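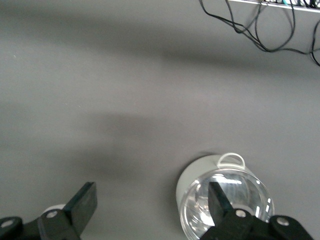
双腕作業における運用基準の整備 進捗報告(7月分)

読了時間:3分

提出日:2019年8月5日
提出先:Odutport 助成事業部
事業名:Randamis
報告責任者:Seo-ah Sung

1. 対象期間の概況

本事業は、台所用品を扱う双腕ロボットの遠隔操作記録について、作業区域の準備から記録の保管までを一貫した基準で運用することを目的としている。7月は、前期に起草した運用基準第2版をDemchenko棟の作業台に適用し、操作者全員が同一の手順書に従って作業した。期間中の記録件数は1,420件、うち基準への適合を確認し保管に移したものは681件である。残る記録は点検中であり、結果は次回報告に含める。

2. 作業区域に関する基準

第2版では、作業開始前の確認事項を点検票に一本化した。操作者は、両腕の基部の固定、表示灯の状態、グリッパ取付部のボルトの緩みを順に確認し、署名のうえで操作を開始する。異常を認めた場合は電源を遮断し、安全担当のSoon-im Sunに連絡する。復帰の判断を操作者が単独で行うことは認めない。

ケーブルについては、初版の記述が「整理すること」にとどまっていたため、可動範囲内に置く場合の条件を新たに定めた。グリッパの移動経路と交差する配線は移設を原則とし、移設できないときは点検票にその位置を記入する。この条項には現場から記入の負担が大きいとの意見が寄せられており、書式の見直しを進めている。

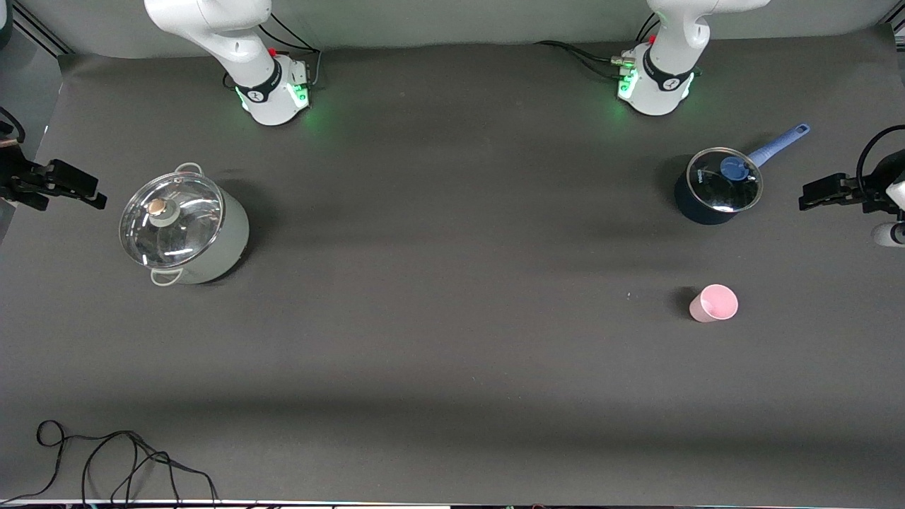
3. 対象物の取扱い

対象物は、蓋付きの鍋類と、カップ等の軽量な容器に区分した。鍋類は蓋を載せた状態を初期配置とし、把持する部位を取っ手またはつまみに限定する。ガラス製の蓋を持ち上げる課題では、マットからの高さの上限を課題票に明記する。軽量な容器は開口部を上に向けて置き、縁を把持する場合は閉じ幅をあらかじめ設定する。透明なものは手首側のカメラで輪郭の判別が難しいことがあるため、固定カメラの映像を併せて確認することとした。

中身を入れた状態での作業は第2版の適用範囲外である。Yi-an Wangが試験計画を作成中であり、承認までは実施しない。

4. 記録の管理

記録には課題票の番号、操作者番号、使用した基準の版を付す。手首側と固定側の映像は一組として扱い、一方が欠けたものは保管対象としない。失敗した試行についても削除せず、区分を付して残す。旧版で取得した2,693件については、Mal-soon Kwakが版情報の追記を担当している。

5. 課題及び今後の予定

操作者の交代時に点検票が引き継がれない事例があった。現行の様式には交代欄がなく、次版で追加する。また、点検票の電子化についてKulteoと仕様を協議しているが、署名の扱いに結論が出ていないため、当面は紙の様式を継続する。予算の執行は計画の範囲内であり、費目の変更は申請しない。

助成事業部には、中身を入れた状態での試験計画の事前審査をお願いしたい。

コメント(3)

Tatu Magesa
第2節のケーブル位置の記入ですが、略図でもよいでしょうか。文章だけでは伝わりにくい箇所があります。

Soon-im Sun
略図で差し支えありません。日付と署名は省略しないでください。

Yi-an Wang
試験計画の草案は共有フォルダに置きました。第3節の閉じ幅の設定値は別表に移しています。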